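The trouble with soft goods
Drafting an acceptance procedure for produce-handling robots

By the trade standards desk
January 16, 2019

Guidance for industrial robots is mature where the workpiece is rigid. The part has a drawing, the drawing has tolerances, and a grip can be judged against both. Retail produce has no drawing. Two bunches of the same variety differ in mass, outline and stem position, and the item changes shape when it is lifted.

The draft Vornham procedure is an attempt to deal with this. It covers mobile or fixed robots with two arms, working among display stands and stock carts of the type found in a produce department. It does not cover sealed packaging lines, and it does not cover outdoor harvesting. The present text runs to 37 clauses, of which the first 12 are definitions. Readers in a hurry can start at clause 13, where the test layout is set out.

Clause 13 asks for a source, a destination and a clear standing position between them. Source and destination must be of different heights or at different angles. The intention is to prevent a supplier from qualifying a machine on two level surfaces at a convenient reach and then selling it into a shop with sloped bins. Crates may be used as found. The draft sets no dimension for them, only that the same crates be kept for the whole series and that their starting position be marked.
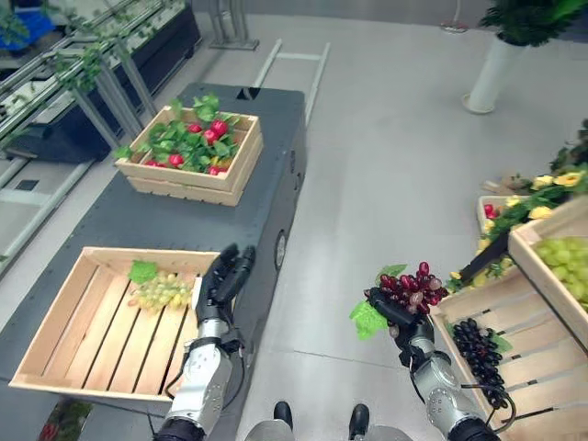 The idle arm is the subject of clause 16. Most two-armed systems use one arm at a time for a single pick, and earlier drafts said nothing of the other. Trials at the Perwood site showed why this was a gap. An arm with no task was often parked at the same height as the crate walls, and a small correction of the base was enough to bring the hand into contact with the stock. The clause now requires the supplier to declare a rest posture for each arm, to state the clearance from the nearest fixture, and to log any contact during the series as a fault. Contact counts whether or not the crate moves.

Cables are treated in the next clause. External runs along the forearm and wrist are permitted. They must be inspected before each series with the arm at full extension and again at its tightest fold, and the slack at both positions is to be recorded. A cable that passes below the line of the fingertips at any point in the cycle fails the inspection. Several suppliers objected to this as too strict for development machines. The wording was kept, with an allowance for written deviation in units that are not offered for sale.

Substitute produce

The longest argument in drafting concerned artificial fruit. Real grapes bruise, leak and shrink over a day of handling, which makes the hundredth pick a different test from the first. Artificial bunches hold their shape and can be shipped between laboratories. They are also harder, often lighter, and much more tolerant of a poor grip. A hand that closes too firmly on a moulded grape leaves no evidence.

The draft settles on a two-stage approach. Stage A uses artificial items only and runs to 100 picks per item class. It assesses reach, approach angle, retention and placement. Stage B uses real produce, runs to 30 picks per class, and assesses damage. A result from Stage A may not be quoted as evidence of gentle handling, and clause 22 requires that sentence to appear on the certificate.

Surface finish has its own note. Glossy substitutes return strong highlights under shop lighting, and depth sensors respond to this in different ways. The test record must give the finish of the item (matte, satin or gloss), the lighting level at the crate, and the sensor type. Where a wrist camera is fitted, the record must also state how much of its view remains usable once the item is in the hand.

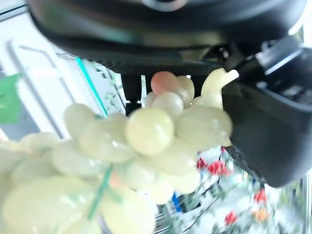

A wrist view is useful on approach and much less so after closure, when the item and the fingers occupy most of it. For that reason clause 24 does not accept wrist imagery alone as proof of retention. A second view is needed, either from the head of the robot or from a fixed point in the test area, with both recordings held to a common clock. The permitted offset is 5 milliseconds. Hamel, one of the two test houses that ran the draft, asked for a looser figure and was asked in turn to supply data. The matter remains open.

Retention is scored over the full transfer. The item must leave the source, pass through the space between fixtures and come to rest at the destination with no loose parts left behind. Detached leaves are counted separately from detached fruit. The draft calls the first a minor loss and the second a major loss. Three minor losses in a series are reported. One major loss ends the pick and is scored as a failure.

Direction of grip

Clause 27 lists the permitted grips for bunched items: by the stem, from the side, and from underneath. The class of grip must be declared before the series and may not be changed during it. Stem grips give the cleanest placement and the highest rate of detachment. Side grips are intermediate on both counts. In a grip from underneath, as with the pale green grapes held up here between the dark cabinet and the sloped crate, the hand carries the load from below and the leaf is left to hang free. Release is the difficulty, as the fingers are between the bunch and the surface it is meant to rest on.
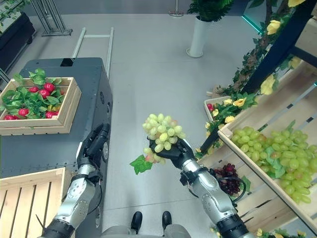

Dressing of the test area is dealt with in clause 29. Early trials were run with bare fixtures, and the results did not carry over to shops. The clause now calls for decoration typical of the trade, placed within reach of the working arm and left there for the whole series. Artificial vine with yellow roses, run along a display beam above the crates, is a suitable example: it narrows the approach from above and offers the vision system leaves that belong to no item of stock. Any decoration displaced by the robot is logged as a contact under clause 16.

Records and retest

A full record for one machine came to 174 pages at Perwood, most of it logs. The draft allows these to be held electronically, with a printed summary giving the item classes, grip classes, rest postures, deviations and scores. The summary must name the software version. A change of hand, finger covering or wrist sensor requires a complete retest of both stages. A change of software requires a repeat of Stage A, and of Stage B where grip force or closing speed is affected.

Tina, the logging format supplied with the procedure, is optional. Test houses may use their own format if every field in Annex C can be exported from it.

Comments on the draft close in June. Those on clauses 16, 24 and 27 should be accompanied by test records, with the crate layout and lighting level stated.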